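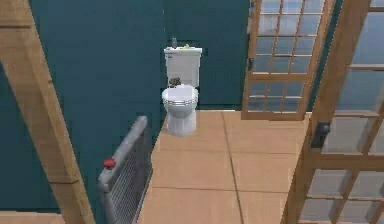
Zinlow Simulation Seats: Buying and Budgeting FAQ

Last updated Wed 8 January

Do I need to own a robot before I buy a seat?
No. Plenty of customers buy seats first and hardware a budget year later, once they know what they want the hardware to do. The reverse order is also popular and costs more.

What do I get for my money?
One seat covers one user, the Ferko room library and the task editor. Kitchens, bathrooms, hallways and offices are all in the base library. Warehouses are a separate add-on, priced by people who know what warehouses can afford.

How many rooms are in the library?
47 at present. The next batch is planned for April. We have been late before, so please don't hang a grant deadline on it.

Why so many bathrooms?
Customers asked. A bathroom gives you a toilet with things left on the tank lid, a tiled floor, a radiator to steer around and glass-paneled doors with handles. If your machine is meant to tidy or clean in people's homes, it will meet one of these sooner or later, and a mistake in a rendered bathroom doesn't need a plumber.

What does a seat cost?
$700 a year. Support by email is included. Support by phone is also included, in the sense that we have a phone.

How many seats should we budget for?
Most small teams do fine with 2: one for whoever builds the tasks and one for whoever runs them. Seats can be reassigned at any time from the account page, so you don't need one for every person who might be curious.

Can I put my own objects in a room?
Yes. Import the model, set its weight and friction, and place it. Budget staff time for this. Getting a bottle to stand on a tank lid takes a minute, and getting it to behave like a bottle when something bumps it can take an afternoon.

Will our existing computers run it?
Run the free checker before you order anything. It gives a plain yes or no. Please believe it - we do not refund seats bought in defiance of the checker.

Which robot models are supported?
The Mạch mobile base and the Colteck arm come ready to use. Others can be imported if you have the model files. Ask your vendor for those before you sign for the robot, while they are still returning your calls.

If a task works in simulation, will it work on the real machine?
Sometimes. Treat a good simulated result as permission to start real testing, and keep money back for that testing. Door handles and wet floors are the usual places where the plan and the building part ways.

How long does setup take?
Allow 3 working days from purchase order to first run. Installation is the short part. The rest is your IT department approving the license server.

Can I get a quote for our finance office?
Yes, use the quote form and include your billing address and tax status. Quotes are PDF only. If your finance office needs the same numbers in its own spreadsheet, send us the spreadsheet and we will fill it in - we've seen most of them by now.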